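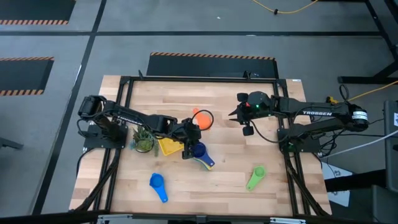
# Workbench tips: software for two-arm kitchen sorting

Measuring cups are a good first object for a two-arm bench. They are cheap, they come in several colors, and they nest, so one set gives both easy picks and hard ones. The tips below cover the software side: perception, planning, control and the small scripts that hold them together. They assume two arms facing each other over one table and a camera on each wrist.

## Perception

**Segment by color first, shape second.** A single cup on bare wood is separated well enough by a hue threshold. Run the shape model only on blobs that pass. On our bench this keeps the detector from proposing handles as separate objects.

**Treat a nested stack as one object until proven otherwise.** The rims of the lower cups show as thin colored edges, and a detector trained on loose cups will report each edge as a cup with a bad pose. Add a "stack" class. Label the top cup, its handle direction and nothing else. After each pick, run detection again from scratch; do not carry the old poses forward.

**Fit the handle separately.** Bowl center plus handle angle is enough for a grasp. A full 6D pose is slower and, for a round bowl, poorly constrained about the vertical axis until the handle is found.

**Lock white balance and exposure.** Auto exposure shifts when a black gripper fills the lower half of the wrist view. Yellow and lime green then drift toward each other. Set both values at startup and write them to the run log.

**Mask the fingers.** They sit in a known part of the wrist image for any given opening. Render the mask from the joint reading and drop those pixels before segmentation.

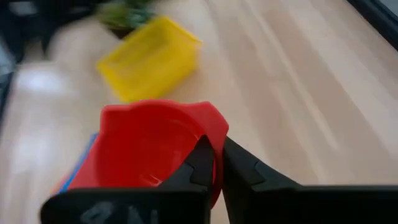
*Parvathi Bhat | Geldale bench notes | December 2018*

**Reject blurred wrist frames.** Compute the variance of the Laplacian over the unmasked area and skip any frame below the threshold. Tune the threshold per camera. If 4 frames in a row are rejected, slow the arm down. Lowering the threshold at that point only moves the error into the pose estimate.

**Timestamp at capture.** Stamping on arrival adds the transfer delay to every pose. With the wrist moving, that delay is read as a position offset along the direction of travel.

## Planning

**Give each arm a home side and share the middle.** Use one lock for the shared zone. An arm takes the lock before its gripper crosses the line and releases it after the wrist is clear. Test the wrist, the elbow and the cable loop against the line. Checking the gripper alone is a common mistake.

**Model the cables.** A loop above the wrist can be added as a capsule fixed to the last link. Make it generous. The planner loses a few approach angles and the cable stays out of the cups.

**Add fixed objects to the collision file.** Trays, baskets and plants belong there if they stay on the table between runs. Leaves should be a plain cylinder, oversized.

**Rank grasps by what they block.** Across the rim is steady but hides the bowl from the wrist camera. Across the handle leaves the bowl in view but lets the cup swing. Kostik, our planning layer, scores both and takes the rim when the cup is going into a basket.

## Control

**Close on current, stop on width.** Thin plastic flexes. Set a low current limit and a minimum width for each object class. If the fingers reach the minimum, report a missed grasp.

**Filter commands, leave feedback raw in the log.** Filtered feedback looks tidy and hides chatter at contact.

## Tooling

- Keep one config file per bench and check it in. Rimier reads ours at startup and refuses to run if the camera serials differ.
- Replay before rerun. Namboodiri plays a logged run through the current perception code and lists every frame where the label changed.
- Store calibration with the run, inside the same folder.
- Recheck hand-eye calibration after 14 hours of arm time, or after any bump to a wrist mount.

The stack class was added to the shared label set in April. Older logs need relabeling before they are used for training.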